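Section 4: Setting Up Your First Evening Sit

By now you have Hiltero installed on your phone or tablet and you've made your way past the welcome screens (there are a few of them, we know, and thank you for your patience!). This section walks you through a first sitting at home, using the Okabe bell set and the plain timer. You don't need any background in Zen or any other tradition, and you certainly don't need to be able to fold your legs like a pretzel.

Before you start

Pick a spot you can come back to. A corner of the bedroom is fine, and so is a kitchen chair once the dishes are done. Many of our users at the Romgate sitting group like to face a wall, with a cushion or a folded blanket under them, but do whatever lets you stay fairly still without a fight.

1. Open Hiltero and tap Sittings, then New.

2. Under Length, choose 13 minutes. You can go longer later on, and we'd gently suggest you wait a week before you do.

3. Under Bell, choose Okabe Low. It takes a moment to load the first time.

4. Set Opening Bells to three and Closing Bells to one.

5. Turn on Quiet Mode, so that calls and messages stay out of the way until the closing bell.

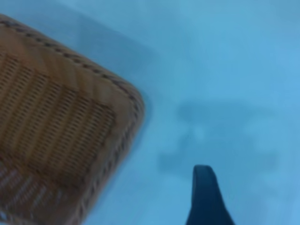 6. Put the device face down within arm's reach, and tap the back of it twice to begin. The first bell sounds after 8 seconds, which gives you time to settle your hands and let your shoulders drop.

7. Count your breaths, one number to each out-breath, up to ten, and then start over. If you lose your place (you will, and so do people who have been at this for half their lives), simply go back to one.

Note: Double-tap start doesn't work through a thick case. Tap Begin on the screen instead.

Note: If you'd like a short reading before the bell, open Rutelis from the side menu. It holds 96 passages, and it will offer you a new one each evening at 7 unless you choose another time.

Caution: Please don't use the bells through earbuds at full volume. Okabe Low starts softly and swells, and it can be a good deal louder than you expect.

Caution: If your knees or back begin to hurt sharply, change position or stand up. The timer will carry on without you, and you can sit back down whenever you're ready.

To end a sitting early, turn the device over and hold Close until the screen dims. Your minutes are saved either way. Walking meditation has its own timer, covered in Section 5.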